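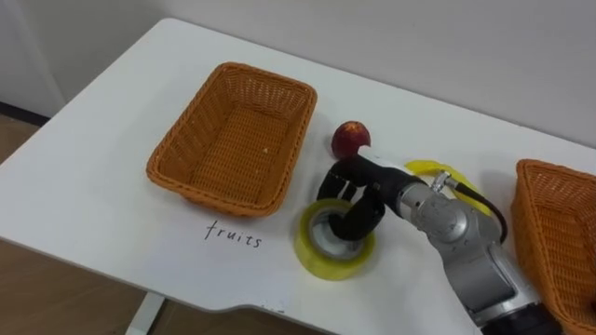
Orange baskets on the white table, with the fruits one marked

Sorting baskets for the snack table – write on the table or use tags?

vendula_s
Posted 10/03/2025
Hello everyone, I've been setting up the snack table for our Flarnville reading afternoons and I finally found baskets I love, the orange woven ones with the braided rim. They're plastic rattan, so I can rinse them in the sink and not fuss. I wrote "fruits" right on the tabletop in thin black marker so folks know where the apples and such go back. My sister thinks I've lost my mind. Would you write on a table?

lahcen38
Oh, I do like that orange against the white, it's so cheerful! But I'm with your sister on the marker. I wrote on a white shelf at my mother's place years ago and you can still read "onions" on it if you stand by the window. Tie a little tag to the braid instead.

Viera K.
I'll disagree with Lahcen, kindly :) Tags get pulled off, turned around, chewed on by toddlers. Words on the table stay put, and when the basket goes off to be washed you still know where it lives. Try your marker on the underside first and see if rubbing alcohol lifts it.

lahcen38
Fair enough about the toddlers. I still say a strip of masking tape under the writing would save you a lot of scrubbing.

narae_y
Is that red one an apple or a nectarine? If you're putting out soft fruit, lay a dish towel in the bottom, the weave left little crisscross marks all over my peaches in January (the ones from the store, so no great loss, but still).

vendula_s
An apple, Na-rae, and a nice crisp one! I'll borrow the towel idea anyway. Viera, I'm trying the alcohol tonight – and Lahcen, I've got masking tape in the drawer if it goes badly.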